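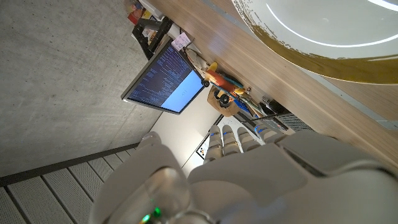

FOR IMMEDIATE RELEASE
5th August

Town of Mitholm to Open New Drop-Off Center on Dalance Road

MITHOLM – The Town of Mitholm is very happy to let residents know that the new Dalance Road Drop-Off Center will open to the public later this month, at the old highway yard just past the Route 152 overpass. Many of you have been asking about it since the fence went up last fall, and we thank everyone for bearing with the trucks, the dust and the detour while the work was going on.

The new center takes the place of the drop-off area behind the Jelonard Park ballfields, which has served the town well for a long time but had simply run out of room. Anyone who has tried to back a trailer out of there on a spring morning, with a ballgame letting out and a line of cars reaching to the street, will know what we mean. The Jelonard Park site will stay open through the end of August so that people have a chance to get used to the change, and after that the gravel lot will be turned over to the Parks Department for extra parking.

At Dalance Road there is a one-way loop with a separate entrance and exit, so you can drive in, unload and drive out again without having to turn around (trailers included!). The bins are set below the level of the pavement, with a railing along the edge, and most things can be lowered in from the back of a car instead of being lifted over the side. There is a covered area for cardboard and paper, a fenced pad for brush and leaves, and a small building where the attendant can check your permit and answer questions. The building has a restroom, and yes, it is open to the public.

What you can bring

Residents may bring cardboard, mixed paper, glass bottles and jars, metal cans, scrap metal, brush, leaves, grass clippings and untreated lumber. Clothing and shoes in wearable condition can go in the donation boxes by the exit. Used motor oil and cooking oil are accepted in closed containers, and we do ask that the two be kept apart and labeled, as they go to different places once they leave us. Car batteries should be handed to the attendant and not left on the ground.

Refrigerators, air conditioners and dehumidifiers are accepted for a fee of $40 each, which covers the cost of having the coolant removed properly. Mattresses and upholstered furniture are also welcome, with a limit of two pieces per household per visit. Stoves, washers and dryers are taken as scrap metal at no charge.

The center can't accept paint, pesticides, pool chemicals, propane tanks, tires or construction debris from contractors. Paint and household chemicals will still be collected at the town's special collection event each year, and the date for the next one will be mailed out with the water bills, the same as always. If you're not sure about something, please call before you load it up, and we'll be glad to talk it through with you.

Permits

The yellow permit stickers you already have for Jelonard Park are good at Dalance Road until they expire, so there is no need to rush out and get a new one. When the time comes to renew, you can do that at the Town Clerk's office or by mail. You'll need a current vehicle registration showing a Mitholm address, or a registration together with a lease or utility bill if you've moved here recently. Permits are free for residents, and each household may have as many as 3, which should help families with a truck as well as a couple of cars.

We know that some residents don't drive, or depend on a neighbor or a grown child from out of town to help them haul things away. A day pass is available for those situations. The resident can request one by phone, and it will be waiting at the attendant's window under the resident's name. The helper only needs to give the street address.

Getting there

From the center of town, take Leitão Avenue east to the light at Dalance Road and turn left. The entrance is on the right after the overpass, and the exit comes out a little farther along, across from the salt shed. Please don't try to come in by way of the exit, even if it looks quiet. Trucks leaving the highway garage use the same stretch of pavement, and the drivers have a hard time seeing around the shed.

Vehicles coming from the north side of town can use Route 152 and follow the green signs. There is a sidewalk on the east side of Dalance Road for those who'd like to walk over with a bag of cans or a bundle of newspapers, and walkers can use the gate beside the attendant's building without waiting in the line of cars.

Opening morning

The gates will open for the first time with a short ribbon cutting, followed by an open house until 3 p.m. Residents are invited to drive the loop, or park along the fence and walk it, and staff from the Public Works and Highway departments will be on hand to show people around. There will be coffee, lemonade and doughnuts under the tent, a dump truck for children to climb up into, and free finished compost for anyone who brings a bucket and a shovel. The compost comes from last year's leaves and has been screened, and we're told by several gardeners at Town Hall that it does wonders for tomatoes. We ask that you take no more than you can carry to your car in one trip, so there will be plenty to go around.

Regular drop-off service will begin the next morning. The date of the open house and the full weekly schedule are posted at Town Hall, at the library and at the Jelonard Park gate, and a printed copy will be mailed to every household in Mitholm. Please keep it on the refrigerator or wherever you keep such things. The schedule will change a bit in the winter months, when the center closes earlier, and both sets of hours are on the same sheet.

Curbside trash and recycling pickup isn't affected by any of this. Your collection day stays the same, and so do the rules about what goes in which bin.

Questions about the Dalance Road Drop-Off Center may be directed to the Mitholm Department of Public Works during regular office hours. Large-print copies of the schedule and the list of accepted items are available at the front counter of Town Hall, and staff there can also mail one to you on request.

###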